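Clodgate Community Learning Centre
Caring for What You Wear: Handout 4, Sorting and Storing Costume Jewellery

Print this page | E-mail this page

Welcome back, everyone. Last week we got through cleaning cloths and the great toothpaste debate (please don't, it's an abrasive and it will dull a soft finish before you know it), and I promised we'd move on to the part of the course most of you signed up for, which is getting the tangle out of the box and into some kind of order. Bring the whole lot if you can, even the odd earrings and the things you haven't worn in years. We have the Sesano Room until noon and the tables in there are a good size.

1. Before you start

Find a soft surface with a bit of grip to it. A bare tabletop looks tidy, but small things skate across it and stones can chip if they land badly. A folded towel is fine, a blanket over the bed is even nicer if you're doing this at home, and a plain colour makes it easier to see the little pieces. If all you have is something patterned, spread things well apart and check the fringe or the stitching around the edge before you shake it out. I once lost an earring back in a crocheted throw for an entire winter!

Have these within reach: a shallow dish, a soft brush, a dry cotton cloth, a pin for working at knots, and a few small bags or an ice cube tray.

2. Emptying the box

Take things out a few at a time. I know how tempting it is to tip the whole box over, but that is how chains get knotted around brooch pins, and then you've got an afternoon's work ahead of you. Lift out the stiff pieces first (rings, brooches, bangles) and leave the chains lying where they are until there's room to lift them straight up.

3. Laying out

Give each piece its own bit of space. Pair the earrings as you find them, and keep a spot for the singles, as the partner is very often at the bottom of the box. Close every brooch pin before you put it down. Hook earrings want a little extra care, because a fine wire bends easily and slips under whatever is beside it.
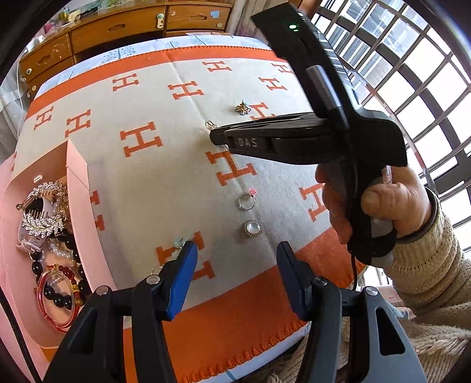 Small pieces laid out on an orange-bordered blanket, with the pink box open alongside.

Look at the variety in just those few: a gold-toned brooch, a thin silver hook earring, a ring with a small pink stone, a pale green flower earring, and a round silver piece with a big milky white centre. I'd store that last one on its own. Raised settings scratch their neighbours, and anything pearly, genuine or not, has a softer surface than you'd think.

4. Putting away

Flat things at the bottom, rings in a roll or a tray, chains fastened and hung or bagged singly. Leave the bag open a touch if there are real pearls inside, as they don't like being sealed up for long.

For next time

Sort one box or drawer at home and jot down anything that needs mending. Our June notes on clasps and jump rings are still at the front desk, so help yourself to a copy if you missed them.

Print this page | E-mail this page

Related handouts
Handout 2: Clasps, Hooks and Jump Rings
Handout 3: Gentle Cleaning at Home
Handout 5: Restringing Beads
Llorente Room timetable
Doritz Mending Circle: what to bring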